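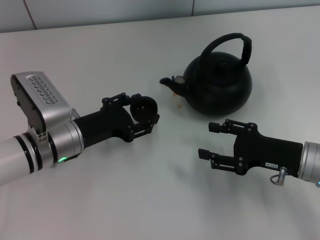 Kettle questions, answered by me (Zinash)

I get a lot of mail about kettles, mostly from people who bought one after reading this site and then got nervous about it. So I've put the ones that come up most on a single page. If yours isn't in the list, write to me and I'll add it when I get a minute.

What kind of kettle is that at the top of the page?

A black one with a round, squat body, a short spout and a high arched handle, and that's about as much as I look for when I'm shopping. I love a handle that goes way up over the lid like that. You get your whole hand under it, and your knuckles stay well away from the lid knob!

There are brown drips on my white table. How do I get them out?

Oh, I know these. Two little brownish spots by the spout and suddenly it's all you can see. On a sealed white top I make a paste of baking soda and water, leave it on for 15 minutes, then wipe it off with a damp cloth. Don't scrub with anything gritty on a matte finish or you'll swap a stain for a shiny patch (ask me how I know). If the spot is still there, do it again before you reach for anything stronger.

Are brown drips rust or tea?

Could be either, and you can't always tell from the color. Pour some plain water from the kettle into a white mug and let it sit. If the water's clear, I'd blame the tea. If it's got flecks or an orange tint, look inside with a flashlight.

My spout drips every time I pour. Is the kettle broken?

Probably not. Most short spouts dribble if you fill the kettle too high or tip it too slowly. Fill it to two-thirds and pour like you mean it — a quick tilt back at the end helps a lot. My friend Hiwot Mamo keeps a folded dishcloth under hers and has stopped caring.

The edge of my spout looks worn. Should I worry?

A lighter rim where the finish has rubbed is pretty normal on an older kettle. If it's chipping, that's different, and I'd stop using it for drinking water until you know what's under the finish.

Can I use the same kettle for coffee?

For heating the water, sure. For pour-over I'd want a longer, thinner spout, though Fraser Swanson wrote in to tell me he's used a squat kettle for over 4 years and his coffee is fine, thank you very much.

How often do you descale?

Every month or so here in Resdale, where the water is hard. Half white vinegar, half water, bring it up to heat, let it stand till it cools, then rinse until the smell's gone. Skip this if yours is bare cast iron! Those just want to be emptied and dried while they're still warm.

Can I leave water in it overnight?

I wish you wouldn't. Empty it, leave the lid off, let it air out.

Do you sell kettles?

No, sorry, I only write about them. Wubit Hadgu asked if I'd open a shop, and I'm flattered, but my hallway is full already. I'm hoping to add a page on trivets in November.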